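Bag weights, and why my kitchen scale log was wrong

I have kept a log of food purchases since February, by weight, in a spreadsheet. The point was to find out how much of what we pay for ends up as peel, core and trimmings. Last week I found an error in it.

The scale has a tare button, and I had assumed the tare survived the auto power-off. It does not. After 200 seconds idle the unit shuts down, and when it wakes up it zeroes on whatever is sitting on the platform. If the bowl is off at that point, the bowl gets added to the next reading. Mine weighs 345 g. Any entry where I stopped to answer the phone is suspect.

Duyên Hà, who shops at Nông on the same days I do, keeps her own figures and let me compare. Her onions and squash matched mine to within a few grams. Potatoes did not, and the gap was the weight of the bowl every time.
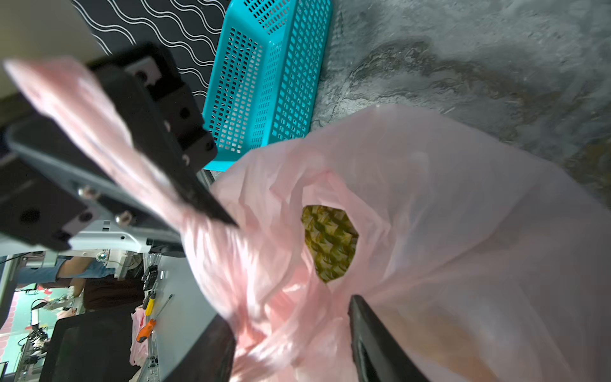 Pineapple, still in the bag.

Large fruit is the easier case. It goes straight on the platform with no bowl, so those rows stand. I weigh it whole, then weigh the crown, skin and core together after cutting, and subtract. Bags I now ignore. I weighed a few of them and the result was below what the scale can resolve.

For the rest, I filtered the sheet for rows with a bowl and flagged 133 of them. I corrected the ones where the waste figure came out larger than the purchase, and deleted the ones I could not check - mostly greens, where water from rinsing adds its own error anyway.

The new procedure is to write down the gross weight and subtract the bowl in the sheet. The tare button has a piece of tape over it. Next job is the freezer drawer, which was logged entirely by bowl.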